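Ponley repair room sorts out its cable mountain

20/09/2022

I popped into the repair room at Ponley last week expecting a quick cuppa and a chat, and came out two hours later with dust on my knees and strong opinions about power cords. The big clear-out has finally started, and I'm so pleased I could sing.

If you've ever been in to borrow a lead you'll know what it was like. You put your hand in the crate under the window and pulled, and whatever came out had six others hanging off it (once, in my case, a set of fairy lights as well). Donnie Munro, who runs the room, tells me they've got through 300 cords since August and there are plenty more waiting in the back cupboard – so don't throw your shoes at him if yours hasn't turned up yet.

The method is simple enough. Each cord comes out, gets looked over from end to end, then gets wound up and put in a box. Where there's still a leaflet for the thing, it goes in too. I like that bit, having lost the instructions to every kettle I've ever owned.
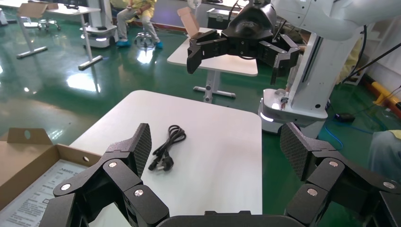 A coiled power cord on one of the white tables, with an open box and its printed sheet to the left.

Barbara Krajewska showed me how to do the winding, and she was very patient about it. You make easy loops over your hand and leave the plug end till last. Mine looked like a bird's nest for the first four or five goes, but I got there! She does one in the time it takes me to find the end.

Anything with a split in the outer covering goes in a separate pile and gets cut up for scrap, so please don't bring those in hoping for a swap. Good ones are very welcome, though. They're short of the longer sort, and of anything that fits the old Prinix radios, which people keep asking for.

The sorted cords will be up for borrowing or keeping from next month, and it's 15 boxes to a shelf, with the labels facing out (Barbara is firm on this). If you want to lend a hand with the winding, just turn up while the room is open and ask for Donnie. Bring your own mug, as we're down to 13 and most of them have lost their handles.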